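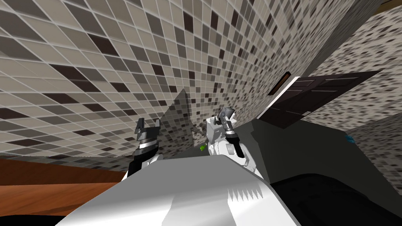 *Slide 1: both arms up in the tiled room, simulator view*

Hi everybody, thanks for coming back after coffee. I'm going to talk about one robot setup, and it's the simulated one, so if you came for grease and torque wrenches you've got time to sneak out the side door (pause, somebody always looks at the door).

We call the setup Pilier. White torso, two arms, a gripper on each. It runs on a machine under my desk at Gutemska and I've been the person who looks after it since November. Before me it was Harpreet Boychuk, who left me a notes file with 91 entries in it, and I've used nearly all of them. If Harpreet's in the room, hi, entry 40 is still wrong!

**Startup**

People think a simulated robot doesn't need looking after. You hit run, it runs. Well, sort of. My morning goes like this:

- start Trình, our launcher, and wait for it to load the room
- send both arms to the home pose and read the joint values back
- open and close each gripper, left first
- let the physics run 2,000 steps with no commands at all and see what drifted

That last one is my favorite and it's the one people skip when they're in a hurry. If an arm sags during those steps, the gains got changed. If a loose object wanders off by itself, there's something wrong with its collision shape or it was loaded a hair inside the counter. (Tell the sliding mug story here if we're on time. Skip if not.)

Click.

**Looking after the meshes**
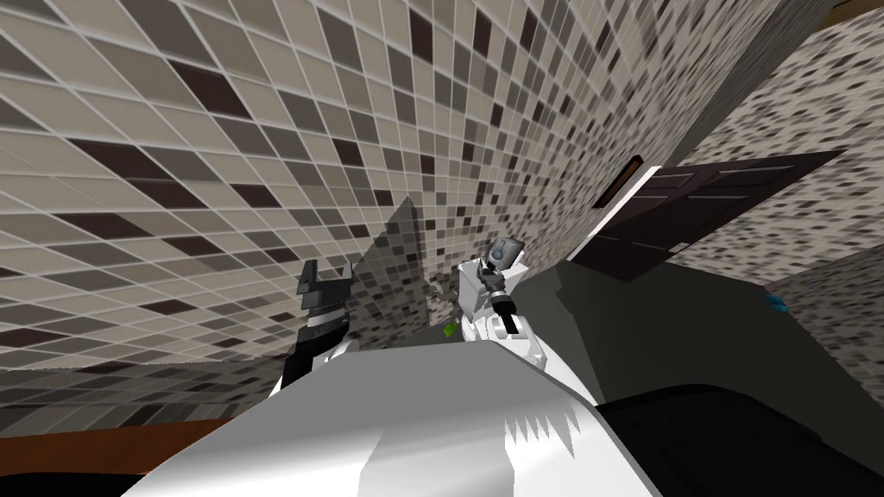
Every part of the robot has two shapes, the one you look at and the one the physics uses, and I keep a little table of which version of each is loaded. They get out of step all the time, mostly when somebody updates the pretty one and forgets the other. The pretty ones get into fights with each other too. Look at the right side of the torso, that row of sharp white spikes against the gray. To me that looks like the shell and a darker surface cutting through each other, and when I see teeth like that I go look at the meshes before I touch anything else. A glitch like that may be only skin deep, but you can't tell from the render. So I switch on the collision view, turn the pretty shapes off, and check whether the plain shapes overlap as well. If they do, I fix the mounting offset. If they don't, it goes on the cosmetic list, and yes, that list is long.

(Slow down here, last time I rushed this and got asked to repeat it.)

The offset lives in one file. One! We used to have it in three places, and I lost most of an afternoon changing the wrong two. Change it, restart Trình, home the arms again, run the idle steps again. Don't try to nudge the torso while it's live, the arms are attached to it and they will let you know.

**Gripper settings**

Both grippers are Illatero models, imported from the same source file, with their own settings on each side. I keep the control loop at 100 Hz. I tried going faster and all I got was a fan noise and the same results. The close command times out at 275 milliseconds in our config, and if I see timeouts I check friction on the finger pads before I go messing with force. Somebody before me had cranked the force way up to hide a friction value of zero, and it took me ages to spot.

Save the settings with the mesh table. Same folder, same commit. If you take one thing home, take that one, because reloading last week's gripper values onto this week's fingers is a miserable way to spend a morning.
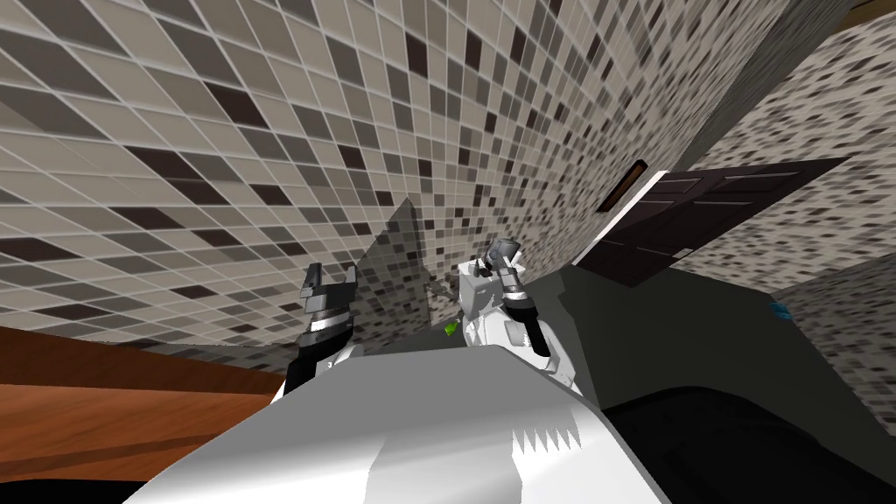 Do you have to redo the whole startup after a small change, like one friction value?

I redo the gripper open and close plus the idle steps, and I leave the rest alone unless the change touched a mesh or an offset.

**Leftovers if there's time**

- how I name the config files (boring, but people ask)
- the log viewer, only if the projector is behaving
- entry 40

Move the laptop before the next speaker comes up.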